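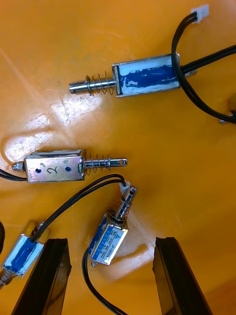 Small solenoids on the orange bench top.

Desbridge pipe organ open day, Sun 24 September

Quick write up before I forget it all. Got the early train, then the bus that isn't a bus on weekends (it's a minivan, have coins). Walked up from the servo in drizzle. Doors were meant to be 10, more like 10.20, nobody fussed.

The hall itself is worth the trip even if you couldn't care less about organs. Pressed tin ceiling, terrible chairs, good light from the western side after lunch. The organ is a Hollenstein, two manuals and pedal, 27 stops. Came out by ship in bits, sat in a wool store for 7 years while the council argued over where to put it. There's a panel about this by the door with the letters to the paper blown up. Read those. Somebody signing himself "Ratepayer" was very cross about the colour of the case.

Konrad Rainer did the morning talk. Dry as a biscuit, very good. He's been tuning it since he was an apprentice and has opinions about the 1960s work, when someone decided the mixtures should be brighter and went at the pipes with a knife. Played the same hymn tune on the old ranks and then the altered ones so we could hear it. Could hear it. Lady next to me winced.

Then groups of six up the ladder into the case. If you're not good with ladders, give it a miss, there's a screen downstairs showing the same thing. Hot in there, smells like leather and dust and old glue. You shuffle along a walkboard between the Great and the Swell and you are told to keep your elbows in. Biggest wooden pipe you could post a child down. Smallest ones look like a pencil. Konrad had a kid blow into one and half the dogs in Desbridge probably sat up.

Electric action for the stops went in during the last rebuild, keys still mechanical. That got a question from a bloke in a Mullov cap who clearly knew the answer already. Long discussion. I went and got a sausage.

Lunch. Sausage sizzle out the back, fair price, onions underdone. Slices inside from the choir, the caramel one went by noon so be quick next year. Tea from an urn, decent. No eftpos at the tea table but there is at the sausages, don't ask me.

Afternoon was the bellows room, which I reckon was the best part and hardly anyone went down. Old hand pump handle is still there and works. They switch the blower off, two people pump, Tamer Saliba plays, and if the pumpers slack off the whole thing sags and goes flat like a dying cow. I pumped for one verse. Arms still sore today. Tamer was very kind about it and played something slow.

He also gave the 3 o'clock recital. Forty minutes or so, bit of Bach, bit of Buxtehude, then a set of variations on a drinking song by a local bloke who taught at the high school. That went over best of anything. The quiet flute stop on its own in the middle bit was gorgeous and of course that's when a ute reversed outside, beep beep beep. Clapping went on long enough that he came back and did a march.

Gripes. Programme print is tiny. One toilet, long queue. Talk could of used a microphone past row five. And the second hand music stall shut before the recital finished so I missed out on a hymnal I'd been eyeing off. Should have just bought it in the morning.

Good stuff. Friendly crowd, kids allowed to have a go on the pedals, free entry with a bucket for the leather fund. They've 36 of the wind motors still to re-leather and are selling sponsorships for them, you get a card with your motor's number on it. I've got number 7 apparently. Chuffed.

Getting there: 171 bus from the station, get off at Flirka Street, not the stop before which looks closer on the map and has a creek in the way. Parking behind the hall fills early, plenty along the oval. Level entry on the left hand side, ask for the ramp door to be opend.

Next one is the carol thing, no case tours at that but the recital is longer. Will bring a cushion.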